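Foscombe Tenants' Association
A short thread on the water supply works, for residents of Foscombe and the adjoining streets. Please read to the end before contacting the office. 1/

The replacement of the old lead and iron service pipes begins in September. The contractor is Turunen, appointed after the second round of bids. Works will proceed street by street, starting at the lower end of Hulteo Road. 2/

Each household will receive a card through the door giving the day on which its supply will be shut off. The interruption is expected to last 4 hours. Households with a medical need for running water should reply to the card without delay. 3/

Before the shut-off, residents are asked to fill a kettle, a large pan and one bucket for flushing. Washing machines and dishwashers should not be left running. 4/

Once the supply has been restored, open the cold tap in the kitchen first and let it run until the water is clear. Hot taps should follow afterwards. Cloudy water is usually trapped air and will settle in the glass. 5/

Worktops by the sink should be kept clear on the day so that the fitters can reach the stop tap. Dish racks and small items may be moved to a table. 6/

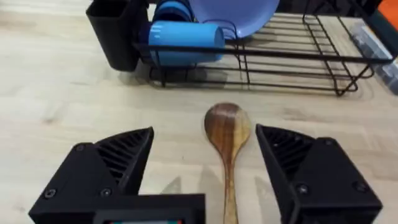
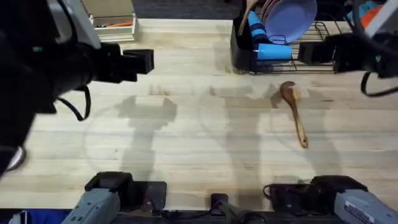
Several residents have asked whether they must pay. They need not. The pipe up to the internal stop tap is covered by the scheme. Pipework beyond that point remains the responsibility of the owner, or of the landlord where the property is let. 7/

Where a survey finds lead beyond the stop tap, a grant of up to £200 may be claimed towards its removal. Forms are held at the office and may also be requested by post. Claims must include an itemised bill from a qualified plumber. 8/

The association has set aside a further £3000 for the repair of front paths and garden walls disturbed by digging. Please take photographs of your path before the works reach your street. Claims without them will take longer to settle. 9/

Parking will be suspended on one side of the road at a time. Residents of Endenetti Court should note that the rear gate will be locked during working hours and that bins must be brought to the front on those weeks. 10/

Questions on access and parking should be put to Younes Kamel. Questions on grants and claims should be put to Abdelilah Ouazzani. Both may be reached through the office, which is open until 3 on Friday. 11/

A correction to the leaflet delivered last week: the upper end of Hulteo Road is included in the scheme. The map on the reverse omitted it in error. A revised leaflet will be delivered with the cards. 12/12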